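# Taking a group of kids to a humanoid robot open day – worth it, and what should I ask beforehand?

**Anjana Wanigasekara** · posted July 2020 in *Days Out & Clubs*

Hi all, hoping somebody has been to one of these. I run a Saturday coding club out of our local library (Scratch mostly, a bit of Python for the older ones) and I've been offered a spot at the Lomari open day in September. They're the robotics outfit in the old Hennessy building, out past the Nasedby turnoff. The email says "a live demonstration of a humanoid robot doing household tasks, followed by questions" and that's pretty much all it says. No running time, no age limit, nothing about where you put your bags.

I've got nine kids signed up, youngest is eight and the eldest just turned thirteen. Two of them have done robot kits at home and are beside themselves. One gets very upset with sudden loud noises and his mum has asked me, quite reasonably, what it's going to sound like, and I had no idea what to tell her.

So:

- How long does a visit like this run? I need to tell parents a pickup time.
- Is it noisy?
- Do the kids get to touch anything or is it all stand back and watch?
- Will it be boring? I've only seen robots in those slick videos with the music and I have a feeling real life is slower.
- We'd be coming on the 271 bus. Is the stop any good?

I did ring them but it went to voicemail twice. Any advice gratefully received, even if it's "don't bother"! I'd rather know now than on the bus with nine disappointed faces.

---

### gumboot_greg

Robots are overrated mate. Took my young bloke to a thing at the showgrounds once and it was a vacuum cleaner with eyes on it. Queue for the sausage sizzle was good though.

Bus stop out there is fine, there's a shelter and a footpath the whole way. Buses on a Saturday are hourly last I looked so don't miss it.

> **Anjana Wanigasekara:** Ha, thanks Greg. The footpath is useful to know, I'd been picturing us all walking along the verge.

---

### Tetent Parents Robotics (Bev)

We took our lot from Tetent to a demo at a university lab last year, so a different place, but I'd guess a few things carry over.

Ask whether you can split the group. Ours was all in together and the little ones couldn't see past the big ones, so half of them watched the back of somebody's hoodie. With everything going on this year they'll probably want small groups and masks anyway, so that might sort itself out for you.

Ask if there's an emergency stop and who's holding it. Kids LOVE the emergency stop. Our guide let them each have a go at shouting "stop" in a practice run before the machine was even switched on, and that was half the excitement of the morning.

Send your questions in ahead of time if you can get an email through. We got much better answers to the ones they'd had a chance to think about. "Can it do my homework" got a laugh and not much else, but "how does it know the cup is there" got a whiteboard drawing and a good long chat.

No idea about noise at Lomari sorry, ours had wheels and hummed a bit.

> **Anjana Wanigasekara:** Writing all of this down. The shouting practice is genius and also my worst nightmare.

---

### pickle_and_toast

Oh I can help with this one, I've been to Lomari! My sister-in-law works in the same building (different company, they do signage) and she got us into one of their visitor mornings. I'm not a robot person at all, I teach pottery, so take the technical bits with a grain of salt.

**Timing.** The demo itself was 25 minutes and then people hung around asking questions for a good while after that. I'd tell the parents an hour and a half door to door on site, and if you finish early there's a bit of grass out the front where they can run around and eat their lunch. There's no café or vending machine, so bring snacks, and get everybody to the loo before you go in – it's down the far end of the corridor and you need someone to buzz you back through.

**Noise.** Not loud the day we went. The talking was louder than the robot. What I did notice was that the sounds came in little bursts, a whirr and then quiet and then another whirr, and if your boy doesn't like surprises it's the stop-start part I'd warn him about. I'd bring his headphones if he has them. The woman running our session was lovely about that sort of thing and gave us a nod each time before she set it going, and I'm sure she'd do the same if you asked. Do ask about alarms as well. We didn't hear one, but I can't promise there isn't one.

**Touching.** Not the robot, no. They had a spare hand on a table in the corridor that people could pick up and waggle about, and I'd have happily stayed there for the whole visit. The fingers were much heavier than I thought they'd be. (My clay brain immediately wanted to know how you'd grip a wet pot with them. The answer was "not yet".)

**Will they be bored.** Hmm. Some of them, for some of it! You're right about the videos. There's a lot of standing there while a person looks at a laptop and says "hang on". Somebody has to unplug something and plug it back in. I thought that was the good part, to be fair, and so did the grown-ups near me, but there was a boy in front of us who had very much checked out by the third "hang on" and was doing laps of his mum.

What helped was that the jobs were so ordinary. They do it in a small room set up a bit like a home, and when they explained that they were working on fetching and putting away – get a drink, open a fridge, put a thing on a desk – the kids all had opinions straight away, because they've all done it. One girl wanted to know what happens if the fridge door swings shut on its arm. Another wanted to know if it would shake up a fizzy drink. The engineer said the fridge door was harder than most people expect, since it sticks at first and then lets go all at once, and she made everybody act it out with an imaginary handle. I've thought about it every time I've got the milk out since.

If I had nine kids with me I'd give them each a job before you go in. Nothing schooly, just something to look out for. Ideas, free to a good home:

- which arm does it use, and does it ever swap?
- what does it do with the arm it isn't using?
- where do all the cables go?
- how does it stand when it's doing nothing? (Look at the knees!)
- how many times does a person have to step in?

The cables one especially. I'd pictured something all smooth and sealed up like in a film and it's so much more like the back of a telly. Your two kit-builders will be in heaven, I reckon, and it might make the others feel better about their own messy wiring.

A few odds and ends. The room is small, so Bev's right about splitting up. I'd do 4 kids and then the other five, with an adult staying in the corridor with the spare hand. Put the shorter ones at the front. Ask them which door to use too, as the Hennessy building has two entrances and the one with the big sign is the wrong one, so we stood there like lemons for ages until a courier let us in. And it's worth trying email again and putting "school group" in the subject even if you're not strictly a school. That's what got my sister-in-law's friend a reply.

Oh, and tell them beforehand that it might not work on the day. Ours did some things nicely and fluffed others, and the kids who'd been told to expect that were cheering it on, while the rest looked a bit cheated. We had a go at guessing before each try whether it would manage it, hands up for yes, and that kept nearly everyone watching. The engineer joined in and guessed wrong twice. 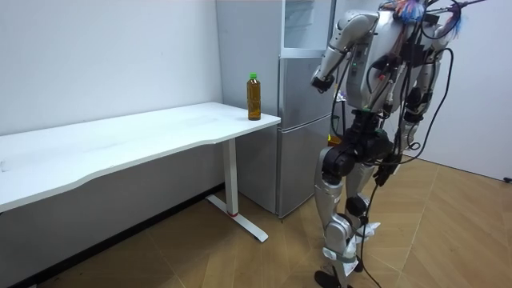
I'd go again, so that's a yes from me. If you do get a date locked in, let us know how your boy with the headphones gets on, and say hi to the signage people on your way past. They keep a jar of offcut stickers on the front counter and they'll hand them out if you ask nicely.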